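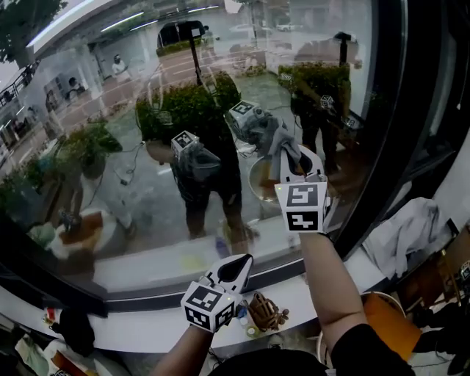

Every spring I get the same question from readers, usually with a link to some video attached: can a machine do my windows yet? My answer is a warm and slightly disappointing "some of them." A good flat pane with a proper edge all around is fair game for the little crawling kind, and I've tested two of those at my own place in Trurham. A big curved pane is another matter, and that's where a gray cloth pinched in a pair of white jaws, with a person's arm behind it, still has the advantage. The person can feel when the cloth starts to drag, lean in, and ease off again as the glass bends away.

The Rorska is the crawler I'd lend to a friend. It hums along nicely and leaves a decent finish, though it skips the corners (all of them, every time!) and you'll be going back in with a cloth on your finger. The Pichon costs 200 dollars less and sulks at the least bit of grit, so dust the glass first.

Sills are still yours to do, I'm afraid. I have yet to meet a machine that will move a plant, wipe under it and put it back facing the same way. Clear everything off before you start the glass, bottles and pots and all, and do the sill last. For yellowish smudges on white paint, try a damp cloth with a dab of dish soap and leave it sitting a minute or two - scrubbing right away just takes the shine off.

A few things that help whoever is doing the wiping, you or the gadget:

Mix 500 ml of warm water with 40 ml of white vinegar and put it in a spray bottle. Spray the cloth and leave the glass alone, or you'll get runs down to the sill.

Fold the cloth in quarters and turn to a fresh side often.

Work on a cloudy day if you can. Sun dries the streaks on before you get to them.

Check the glass from an angle, with the room lights on and then off. Reflections hide a lot.

I'm hoping to try the new Clivetti before December, and I'll report back on the corners.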